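The **Durkstead Open Day** is a yearly public visit to the robotics workshop run by Olaniyan in Durkstead. It was first held in June, in a hall on the Irkum road, and moved to the present building a year later. Entry is free, but places are limited to 300.

## Format

Visitors are taken through in groups of 18. Each group spends its time at 3 stations — gripping, sorting and driving — and may put questions to the staff at any of them. Children under ten must come with an adult.

## Gripping station

The gripping station deals with everyday kitchen items. Tasks are carried out on a white table marked with grid lines, using a hand-held gripper with two flat black pads. In the spoon task, a cream-coloured plastic spoon stands upright beside a thin grey rod on a round steel base, and the pads are brought up on either side of the handle before closing.
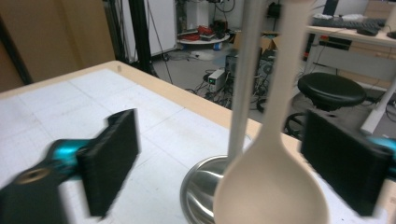 ## Sorting and driving stations

The sorting station uses a short belt built by Erkosel, which carries mixed blocks past a fixed arm. At the driving station, visitors steer a small wheeled robot round a taped course. The course was shortened after the first year.

## Attendance

The first open day drew 662 people, before the limit on places was brought in. Booking for the next one opened on Mar 1, 2024.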